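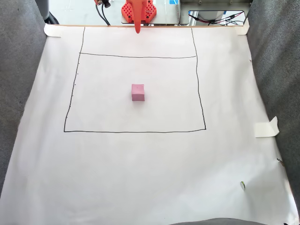

家事・売り場作業の自動化はどこまで来ているか
演習プロジェクト報告書(第2班)

班員:Theresia Reisinger、Urmila Uniyal、Pallavi Nautiyal、Cadi Jenkins

1. はじめに

本報告書は、機械が家庭や小売店の日常的な作業をどの程度こなせるかについて、第2班が行った実験と聞き取りの結果をまとめたものである。

テーマを決めるとき、班の中では意見が分かれた。Uniyalは、掃除機がすでに自動で動いているのだから片付けもすぐにできるようになると考えていた。Jenkinsはスーパーマーケットで品出しのアルバイトをしており、棚の前の商品をまっすぐに直すだけでも機械には難しいだろうと言った。どちらの見方が近いのかを調べるため、「物を決まった場所に動かして置く」という一つの動作に絞って実験をすることにした。食卓の上を片付ける、棚の商品を手前に出す、返品をかごごとに分けるといった作業は、どれもこの動作を含んでいる。

以下、作業を小さくしたものを「机上課題」と呼ぶ。

2. 机上課題の内容

机上課題では、作業面に白い紙を敷き、黒の細いペンで四角形を手描きした。その中にピンク色の小さな立方体を一つ置き、オレンジ色のグリッパの指で動かす。指は先が丸く、下に向かって細くなっている。紙はマスキングテープで留めた。

線は定規を使わずに引いたため、少し波打っている。左右の辺も傾いている。最初は印刷した図形を使う案もあったが、家庭の机や店の棚に正確な枠が印刷されていることはないという意見が出て、手描きのままにした。この判断は後で座標合わせの手間を増やすことになった(4.2参照)。

課題は次の3種類とした。

課題A:立方体を四角形の中から外へ押し出す。
課題B:四角形の外に置いた立方体を中へ入れる。
課題C:立方体を四角形の下辺に沿わせて止める。

課題Aは食卓から不要な物をどける作業、課題Bは散らばった物を所定の範囲に戻す作業、課題Cは商品の前面を棚の縁にそろえる作業(いわゆる前出し)に対応させた。つかむ動作は含めず、押す動作と引く動作だけで行う。つかむ動作まで入れると指の形や握る力の問題が加わり、学期内に終わらないと判断した。

3. 方法

3.1 試行の回数と手順

試行は全部で656回行った。このうち131回は手順を確認するための予備試行で、集計には入れていない。立方体の初期位置は12か所を決めておき、順番に使った。

1回の試行の流れは次のとおりである。

(1)立方体を初期位置に手で置く。
(2)紙の浮きとテープのはがれを確認する。
(3)動作開始の合図を出す。
(4)動作が終わったら、立方体に触れる前に位置を記録する。
(5)成功、部分成功、失敗のいずれかを記録用紙に書く。

判定は二人で行い、意見が合わないときは低いほうの判定を採用した。課題Cでは、立方体の辺が線に接しているかどうかで判定が割れることが多かった。途中から「線と立方体の間に白い紙が見えたら部分成功」と決め、それ以前の記録は写真を見て判定し直した。

3.2 聞き取り

実験とは別に、雑貨店Stolteoの売り場担当者と、家事代行のClemowで働くスタッフに話を聞いた。質問は、時間がかかる作業は何か、機械に任せたい作業は何か、任せたくない作業は何か、である。StolteoではReisingerとJenkinsが、ClemowではNautiyalが聞き手になった。

4. 結果

4.1 課題ごとの傾向

課題Aは三つの中で最も安定していた。外に出ればよいので、押す向きが多少ずれても成功になる。失敗の多くは、指が立方体の角に当たって立方体が回り、線の上で止まったものだった。

課題Bは、立方体が四角形の手前側にある場合に成功が減った。指を立方体の向こう側から手前側へ回り込ませる必要があり、回り込む途中で立方体に触れてしまう。人間ならいったん手を上げて越えるところを、今回のプログラムは紙に近い高さで移動させていた。高さを上げる動作を追加した後は、この失敗は減った。ただし1回にかかる時間は長くなった。

課題Cは成功が最も少なかった。沿わせるところまではできても、最後に行き過ぎるか手前で止まる。立方体が軽いため、指が離れるときに少し動くこともあった。品出しの経験があるJenkinsによれば、人は商品を縁まで引いたあと、指の腹で軽く押さえて止めているという。今回の装置には接触の強さを測るしくみがなく、この「押さえて止める」動作は再現できなかった。

4.2 作業環境による影響

予想していなかったのは、紙の状態の影響である。紙の端は反りやすく、テープが浮くと紙全体がわずかにずれる。プログラムは四角形の位置を最初に一度だけ登録していたので、紙がずれると、装置は正しく動いているつもりで違う場所に立方体を置く。予備試行の後半で失敗が続いたときは、原因に気づくまで動作プログラムのほうを疑い、半日近くを使った。

その後は、試行のまとまりごとに四隅の位置を登録し直すことにした。手描きの四角形は辺が傾いているため、隅の座標を一点に決めにくく、登録する人によって値が少し違った。Uniyalが登録した日とReisingerが登録した日では課題Cの結果に差が出ている。以後は登録の担当をUniyal一人にした。

4.3 人との比較

同じ課題を班員が指一本で行ったところ、どの課題でも失敗はほとんどなかった。速さも装置より上である。手順の説明を聞いていない人にもやってもらったが、結果は変わらなかった。人は線の位置を登録しなくても、見ながら合わせている。装置との差が一番大きかったのはこの点だと考える。

4.4 聞き取りの結果

Stolteoの担当者が挙げた「時間がかかる作業」は、前出しと、客が別の棚に戻した商品を元に戻すことだった。どちらも一回は短いが、一日に何度も行う。機械に任せたいかという質問には、閉店後なら任せたいが、営業中は通路をふさぐので困るという答えだった。また、商品の袋は形が決まっておらず、角をそろえるといっても角がないものが多いという指摘を受けた。硬さや形の違う物は、今回の課題では扱っていない。

Clemowのスタッフは、床の掃除よりも、床に置かれた物をどける作業のほうが長いと話していた。どけた物をどこに置くかは家ごとに違い、初回の訪問では必ず住人に聞くそうである。任せたくない作業としては、割れ物の片付けと、書類や手紙に触れる作業が挙がった。

5. 考察

机上課題の結果から見ると、「範囲の外に出す」「範囲の中に入れる」といった許容幅の広い動作は、条件をそろえれば現在の学生実験の水準でもできる。「縁にそろえる」になると急に難しくなる。売り場の作業で必要とされていたのは後者であった。

もう一つの問題は、条件をそろえる作業を誰がするかである。今回は、紙を留め直し、位置を登録し、立方体を初期位置に戻す作業をすべて班員が行った。記録をつけた時間を除いても、装置が動いている時間より人が準備している時間のほうが長い日があった。家庭や店で同じことが起きるなら、作業が減ったとは言いにくい。

家庭では置き場所のルールも問題になる。Clemowの聞き取りにあったように、人でも初回は聞かなければ分からない。これは腕の性能とは別の課題で、住人が機械にどう教えるかを考える必要がある。

班としての現時点の答えは、「一部の動作はできるが、作業全体を任せる段階ではない」である。Uniyalの予想とJenkinsの予想では、後者に近い結果になった。ただしUniyalは、毎回カメラで四角形の位置を読み直せば課題Cの成績はかなり上がるはずだと主張しており、これは確かめていない。

6. 残った課題

・四角形の位置を試行ごとに自動で読み取る方法の検討
・立方体以外の物(袋、筒、布)での試行
・接触の強さを測るセンサの追加
・判定基準を実験の前に決めておくこと
・準備にかかった時間を最初から記録すること

最後の二つは技術の問題ではなく、班の進め方の反省である。準備時間は途中から記録し始めたため、本報告書では数値を載せなかった。

7. 役割分担

Reisinger:全体の計画、Stolteoでの聞き取り、第1章・第5章の執筆
Uniyal:動作プログラム、位置の登録、第4章の執筆
Nautiyal:記録用紙の作成、集計、Clemowでの聞き取り、第3章の執筆
Jenkins:課題の設計、判定、Stolteoでの聞き取り、第2章・第6章の執筆

実験の進め方については、演習担当のAaliyah Desjardins先生に助言をいただいた。聞き取りに応じてくださった2社の皆さんにもお礼を申し上げる。

最終更新:2021年3月10日

関連する報告書
・第1班 洗濯物をたたむ動作の分解と所要時間
・第3班 セルフレジの案内表示と操作の迷い
・第4班 倉庫会社Totura見学記録
・第5班 食器の並べ方に関するアンケート

お問い合わせ:演習室事務担当まで | © 自動化演習プロジェクト | ページの先頭へ戻る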